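기후자료 읽기 입문
4주차 수업 노트: 평년값, 일교차, 그리고 비가 오는 계절

담당: Thandeka Modise

이 노트는 4주차 강의의 내용을 정리한 것입니다. 한국어는 제 모국어가 아니므로 표현이 어색한 곳이 있으면 수업 시간에 말씀해 주십시오. 용어는 가능한 한 교재와 같은 것을 사용하였습니다.

1. 날씨와 기후의 구별

날씨는 어느 시각, 어느 장소의 대기 상태입니다. 기후는 긴 기간 동안의 날씨를 통계로 나타낸 것입니다. 기상청의 자료에서 "평년값"이라는 말이 나오면 보통 30년 동안의 평균을 의미합니다. 그러므로 작년 여름이 매우 더웠다는 사실 하나로 그 지역의 기후가 덥다고 쓰면 안 됩니다. 지난번 과제에서 이 두 가지를 섞어서 쓴 답안이 여러 개 있었습니다.

평균을 구하는 기간이 다르면 값도 달라집니다. 두 도시를 비교할 때에는 먼저 기간이 같은지 확인하십시오. 표의 아래쪽에 작은 글씨로 쓰여 있는 경우가 많습니다.

2. 연습에 사용하는 두 지점

이번 학기에는 Walbridge와 Duvton의 자료를 계속 사용합니다. Walbridge는 해안에 있고, Duvton은 내륙의 분지에 있습니다. 위도는 거의 같습니다. 위도가 거의 같으므로 낮의 길이와 태양의 고도는 두 지점에서 큰 차이가 없습니다. 그런데 기온의 모양은 많이 다릅니다.

Duvton의 관측 기간 중 최고기온은 39℃입니다. 이것은 극값이며, 평균이 아닙니다. 7월의 일 최고기온 평균은 이 값보다 훨씬 낮습니다. 그래프에서 극값은 점으로, 평균은 선으로 표시하였으니 혼동하지 않도록 주의하십시오.

3. 일교차

일교차는 하루의 최고기온에서 최저기온을 뺀 값입니다. Walbridge에서는 연중 일교차가 작습니다. 바닷물은 천천히 데워지고 천천히 식기 때문에, 바다에서 불어오는 공기가 낮에는 기온의 상승을 막고 밤에는 하강을 막습니다. Duvton에서는 맑은 날 밤에 지면의 열이 빨리 빠져나가고, 찬 공기가 분지의 바닥에 모입니다. 봄에 일교차가 12℃를 넘는 날이 자주 있습니다.

주의할 점이 하나 있습니다. 월별 일교차를 구하는 방법은 월평균 최고기온에서 월평균 최저기온을 빼는 것입니다. 그 달의 가장 높은 기온에서 가장 낮은 기온을 빼면 다른 양이 됩니다.

4. 강수량

Walbridge의 연 강수량은 1,175mm입니다. 이 중 많은 부분이 여름에 내립니다. 강수량과 강수일수는 따로 읽어야 합니다. Walbridge의 연 강수일수는 97일이며, 여기에서 강수일은 하루에 1mm 이상의 비나 눈이 기록된 날입니다. 기준을 0.1mm로 정한 자료에서는 같은 지점이라도 일수가 더 많아집니다.

연 강수량을 강수일수로 나누면 비가 온 날 하루의 평균 강수량이 나옵니다. Walbridge에서는 12mm가 조금 넘습니다. 다만 이 값은 약한 비가 오래 내리는 날과 소나기가 짧게 내리는 날을 구별하지 못합니다. 그것을 알고 싶으면 시간별 자료가 필요합니다.

5. 습도와 이슬점

상대습도는 기온이 변하면 같이 변합니다. 공기 중의 수증기량이 그대로여도 새벽에는 높게, 오후에는 낮게 나타납니다. 그래서 사람이 느끼는 후텁지근함을 비교할 때에는 이슬점온도를 사용하는 것이 더 좋습니다. 이슬점이 높은 밤에는 땀이 잘 마르지 않고, 기온도 잘 내려가지 않습니다.

6. 바람

풍향은 바람이 불어오는 방향입니다. "서풍"은 서쪽에서 오는 바람입니다. 이 부분은 시험에서 매번 틀리는 학생이 있습니다. 월별 주풍향은 가장 자주 관측된 방향을 말하며, 가장 강한 바람의 방향과 다를 수 있습니다.

7. 다음 시간까지의 과제

Maes의 「지역 기후의 이해」 3장과 Rukolitz의 강수 통계에 관한 글을 읽어 오십시오. 두 글에서 "우기"의 정의가 서로 다릅니다. 어느 정의를 사용하면 Walbridge의 우기가 더 길어지는지 한 쪽 이내로 쓰십시오. 그래프는 손으로 그려도 됩니다. 축에는 반드시 단위를 쓰고, 자료의 기간도 함께 적어 주십시오.
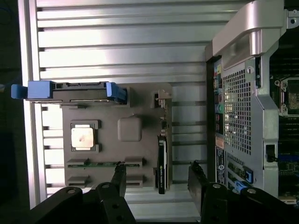

과제는 수업이 시작되기 전에 제출하시고, 5주차에는 계산기를 가지고 오십시오.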